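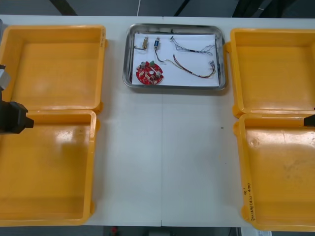
Do the arms mean fewer people on small parts sorting?
At our place the headcount stayed at 8, but what those people do all day has changed a lot.

benchrat_287
Same crew here at Soriano. I used to bend over a tray of boards and wire harnesses all shift. Now I set out the parts, watch the arms and fix what they miss. My neck loves it!
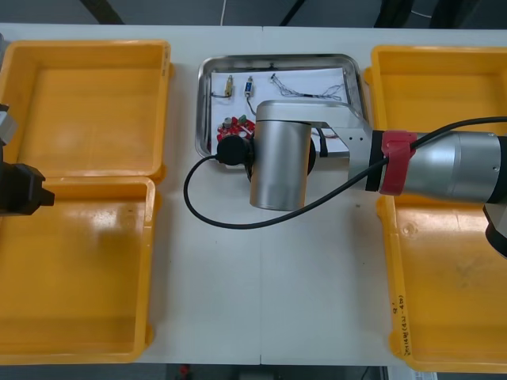 Page 2 of 3

tinsnip
Glad for your neck, but I miss the handwork. At Monedthorpe we went to 182 trays a shift and the talking stopped. You can't chat and watch two arms.

benchrat_287
Fair. We swap every two hours – helps a ton.

oddlot
Tangled wires are still a people job, I'd say. I love teaching the arms, though. Best part of my week.

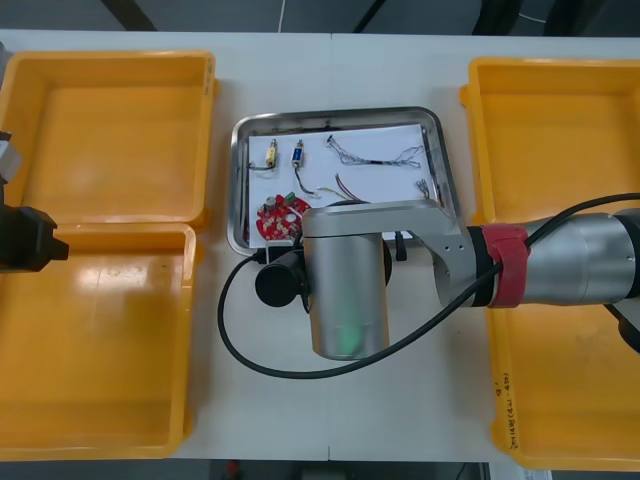
Photo: Unimwood / Jandska bench

tinsnip
Did the pay change with the teaching part?

oddlot
One grade up, from July. Took some arguing.

tinsnip
Ours didn't. So I'm still grumpy – but send me your swap schedule and I'll show it to my lead.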